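The Keyboard at Pritthorpe

Wian Ngcobo had the table from nine in the morning, and by ten he had not written a word.

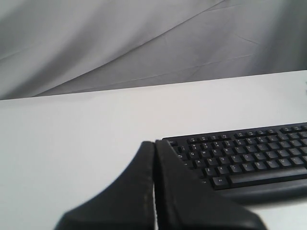
The white table, the grey cloth and the black keyboard.

The job was a letter. His aunt had left him her house in Ponstead, and his cousin wanted to buy it from him for less than it was worth. He had only to say yes or no. He had come to the reading rooms at Pritthorpe to do it, three pounds for the morning, because at home he kept getting up to wash things.

He moved the keyboard to the right and tried it at a slant, the way his aunt used to have hers. She had typed up other people's accounts for most of her life and said a straight keyboard hurt her wrists. It felt wrong to him. He left it like that anyway.

He typed "Dear Mojtaba" and then took out the "Dear". They had shared a bedroom every summer until they were twelve. He put it back.

The grey cloth behind the table had creases running up it towards the right. He followed one with his eye to where it split, then did the same with another. Someone coughed in the next room. A bus went by for Overgaard.

What he wanted to say was that Mojtaba had driven her to the hospital every Friday, and he had not. He had lived 300 miles off and telephoned. She had left him the house all the same, and neither of them knew why. There was no place for that in a letter about a price.

He wrote two paragraphs on the roof and what it would cost to mend. They were good paragraphs. He read them through and pressed the delete key until they were gone.

At twenty to twelve the woman from the desk put her head in and asked if he would want the afternoon as well. He said he didn't think so.

"Dear Mojtaba," he wrote. "Keep your money for the roof. I would like the blue chair, if you haven't promised it to anyone – and I would like to come in March and stay a few days, if you'll have me."

He looked for something to add. Then he signed it Wian, printed it at the desk for twenty pence, and went out to find a stamp.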